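News > Press releases > Product announcements

We use cookies to remember your settings and to measure visits to this site. Accept | Manage preferences

Flaston introduces Poder stock-check method for community food stores

Estness, 9/3/25

Flaston has released Poder, a date-checking and storage method for organisations that hold donated tinned food in small premises. It consists of a printed shelf plan, a set of coloured basket tags and a written checking procedure, and is supplied as one pack. No software is required.

The method was drawn up for stores with between 200 and 2,000 tins in stock at any time. Below that range a simple shelf list is normally adequate. Above it, Flaston recommends its existing Baudry racking guide, which covers pallet deliveries and split cases.

Under Poder, incoming tins are placed in open baskets and remain there until the date on each has been read. A basket holds no more than 60 tins of the standard 400 g size. Once read, each tin is assigned to one of 13 shelf positions: one for each of the next 12 calendar months, and a final position for anything dated later. Tins past their date are taken out at the basket stage and entered on the withdrawal sheet. They are not returned to the shelves under any circumstances, including where the contents are thought to be sound.

The procedure gives particular attention to where the date is found. On many tins it is embossed in the metal of the lid and carries no ink. Characters of this kind have low contrast and are read from the shading on the metal, so the angle of the light matters more than its strength. A lamp placed directly overhead tends to put a patch of glare across the lid. The pack advises side lighting and a plain pale worktop, with the lid turned to face the reader.

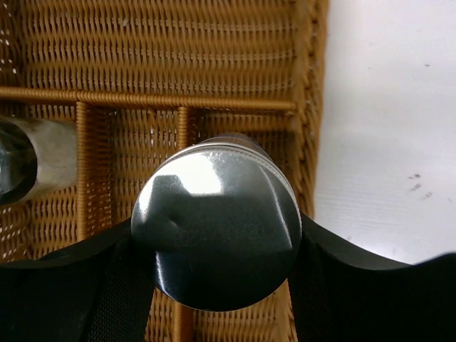

Tin with an embossed date on the lid, over a wicker basket

The tin shown against a wicker basket is marked 2024/10/20 across the lower middle of the lid. The characters are only slightly raised, and there is a bright reflection on the upper left of the metal. Under the procedure a tin with this marking goes on the withdrawal sheet, with the date copied in the order in which it is stamped.

The lid also has a small dimple. Poder treats dents as a separate check, carried out after the date has been read. Damage to a rim or seam is recorded under code D2 and the tin withdrawn. A shallow mark on the flat of a lid is recorded under D1 and referred to the store supervisor.

Any open basket with a flat base may be used, wicker included, provided it is clean and the tag can be fixed to the rim. Liners are optional.

Packs are available to order now from the Estness office, with deliveries beginning in October. Each contains the shelf plan, tags, withdrawal sheets and a 16-page procedure booklet. Replacement sheets can be ordered separately. Existing users of the Baudry guide can keep their current shelf labels, as the month colours are the same in both.

Notes to editors

1. Flaston designs storage layouts and labelling for small warehouses, kitchens and food stores.
2. Poder replaces the Flaston Tin Rotation Sheet, which will no longer be printed.

Contact: Press Office, Flaston, Estness | © Flaston 2025 | Back to top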